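How I clear my desk in one go (and keep the good mouse spot)

I put this off for most of April and then did the whole thing in 40 minutes, so take that as encouragement! My desk is small, it sits in a small room, and anything I don't put away ends up on it. If yours is the same, these are the steps I use now.

What you need: one big cardboard box, a damp cloth, a dry cloth, and a place to put the box when you're done. I got a fancy desktop organizer from Hemadden once and it just turned into another thing to move around, so I'm back to boxes.

Step 1. Park the box at the back
Put it in a back corner of the desk, on the side you don't mouse on. Having it right there means you don't wander off to another room with one stapler in your hand (I do this) and come back with a sandwich.

Step 2. Pull out the paper first
Receipts, manuals, that Trastico catalog from two moves ago. Recycle what you can and stack the rest flat. I let myself keep 4 folders and that's it.

Step 3. Deal with the small stuff
Cables get coiled and go in a little container. Pens get a quick scribble test on scrap paper, and the dead ones go in the trash.

Step 4. Put back only what you use every day
For me it's the mouse on the right, a pen just behind it, and the dark mat with the wavy edge over on the left, set at a slant. Books and paper can lie flat farther back on the right, as long as your mouse hand has room. 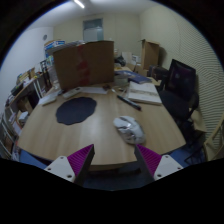
Step 5. Wipe it down
Go with the grain if your desk has one, damp cloth and then dry. Lift the mat too, crumbs love it under there. I use a squirt of Prikine on sticky spots, but dish soap is fine.

Step 6. Empty the box within 2 days
Write the date on the flap if you need a nudge. Mine says Oct 5, 2021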